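Clestinex Fingertip Evaluation Kit

Offered by Pirska Automation Supply, Madville

The Clestinex kit allows a laboratory or production group to compare parallel gripper fingertips and wrist cameras on its own arm before placing an order. It is supplied on loan for a fixed term, and the full loan charge is credited against any later purchase of fingertips, adapters or cameras from the Clestinex line.

## Intended use

The kit is meant for groups that handle small rigid parts and need to choose between fingertip shapes on the basis of their own trials. Trials are normally carried out with marked blocks, a shallow tray and a fixed camera that covers the whole work area. A second camera at the wrist is recommended where the approach to the part must also be reviewed.
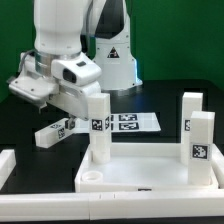

Each loan includes 2 pairs of fingertips, one mounting adapter, a printed marker sheet and the trial record forms. The arm, the gripper body and the controller remain the responsibility of the borrower. Borrowers should confirm the bolt pattern of their gripper with the Madville office before the kit is shipped - adapters for older models are made to order and are not held in stock.

## Recommended procedure

1. Install the first pair of fingertips and run the gripper through its full opening at low speed.
2. Register the position of the fixed camera and do not move it again until both pairs have been tested.
3. Complete 102 grasp attempts with each pair, using the same part positions and the same gripping force.
4. Record every attempt on the form, including those stopped by the operator.
5. Repeat any attempt in which the controller reported a fault unrelated to the grasp.

The wrist view should be checked separately. Both fingertips should remain visible at the opening width used in the trial. Exposure should be set by hand under the lighting that will be used in service, as automatic settings may shift when a bright background comes into view.

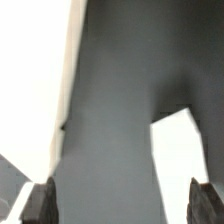
Bergeron's test group reported that it had found the wrist recordings more useful than expected, and that it would have liked a second set of forms for sorting failed grasps by approach angle. Those forms were added to the kit in May and may be requested by earlier borrowers at no charge.

## Ordering and return

Loan requests are accepted in writing by the Madville office. A refundable deposit of $200 is payable before shipment. Fingertips showing normal contact wear are accepted on return; cracked or modified parts are charged at list price. Completed record forms stay with the borrower, and Pirska does not require a copy.

Page revised Dec 25, 2023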